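Records Clerk (Eltcombe)

A records clerk in Eltcombe is a county employee who keeps the files of the local courts. The post falls under the Office of the Clerk of Court, on Ouellet Street. Clerks accept filings, assign case numbers, enter documents in the docket and make certified copies for the public. They may explain which form is needed but may not give legal advice.
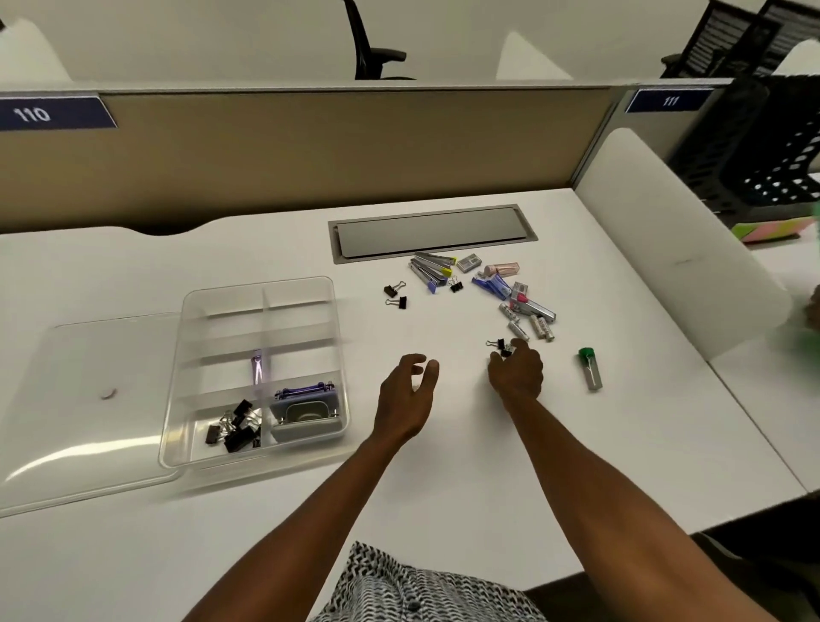 Applicants need a high school diploma and 2 years of office work, and most learn the docket system on the job. Paper files are kept on site until a case has been closed for 20 months, then moved to the county annex in Timance. Sealed files stay in a separate room and are released only by court order. In November the office received 1,217 filings, of which 572 were small claims.

See also: Court reporter; Deputy clerk; Jandusano County Law Library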